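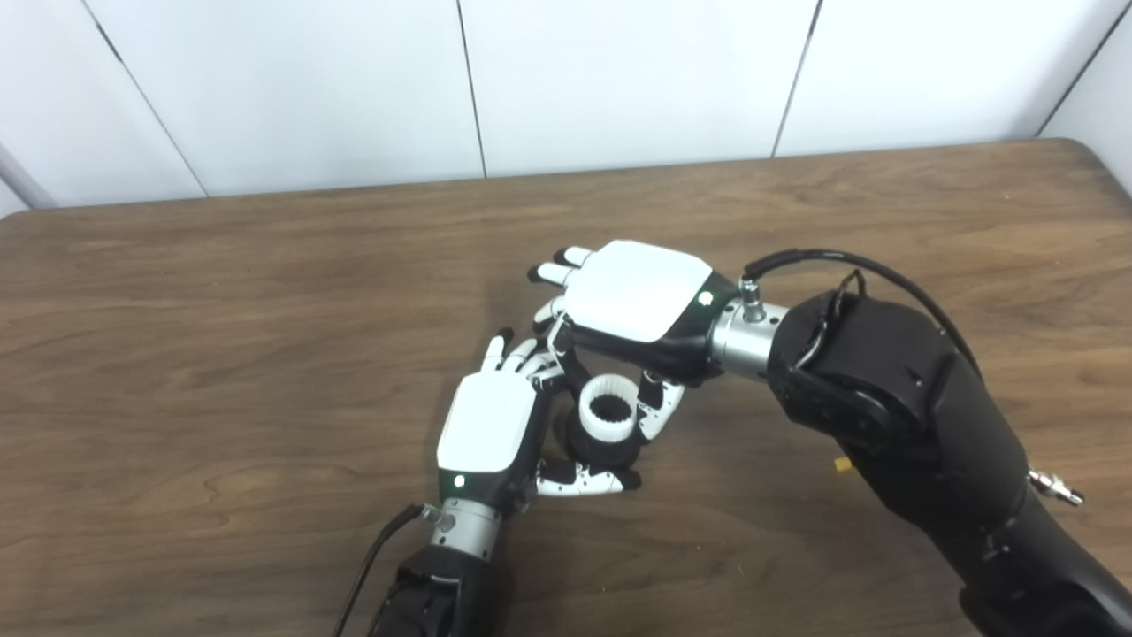

Two robot hands holding a gear part over a table at the Prelto site in Brulldale.

Prelto halts two-handed robot work after grip fault

BRULLDALE, 17/03/2026 - Prelto has stopped all two-handed assembly work at its Brulldale site after a robot hand failed to let go of a part when told to. No injuries. One gear cup cracked, the company says.

Fault showed up 14 cycles into a handover run. Right hand kept squeezing after the release command went out, left hand pulled, and the part gave way. Staff hit the stop button. The arms held in place untill power was cut.

Early look at the logs points to a stale force reading, up to 400 milliseconds old. Kocabaş, the firm that supplies the hand software, is working on a patch. No date for it yet.

Also being checked: why the status light stayed green the whole time. "It should of gone red well before the part broke," a Prelto spokesperson said.

A second line at Nirkalgate uses the same software and is down too. Single-arm stations at both sites are still running. Prelto says 21 orders will ship late and customers have been emailed.

Two-handed work isn't expected back before May.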